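Guides > Grippers > Troubleshooting

Start Parts Forum Contact

Fixing a slipping grip on knits

My Nelleck pair kept dropping sweaters in May, and I loved chasing this one down! The left jaw closed late, so all the pull landed on one side.

1. Pinch a narrow fold in each gripper and hold the knit stretched between them.
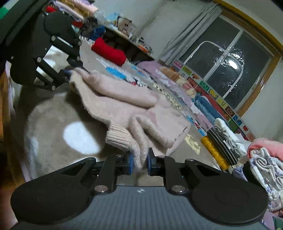 2. Stop if either jaw creeps. Power off before your fingers go near the linkage!

3. Wipe the blue pads, then snug the pivot screws evenly. 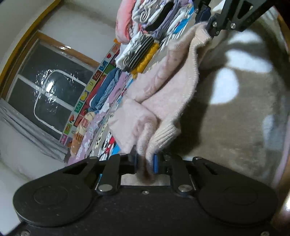 Now drop the closing force from 80 to 60 in Sitach and try 19 lifts. Mine slipped on 2, both at the cuff (thick ribbing is a beast).

Comments

Prisico: Cleaning the pads fixed mine, thanks!

Li: Does 60 hold denim too?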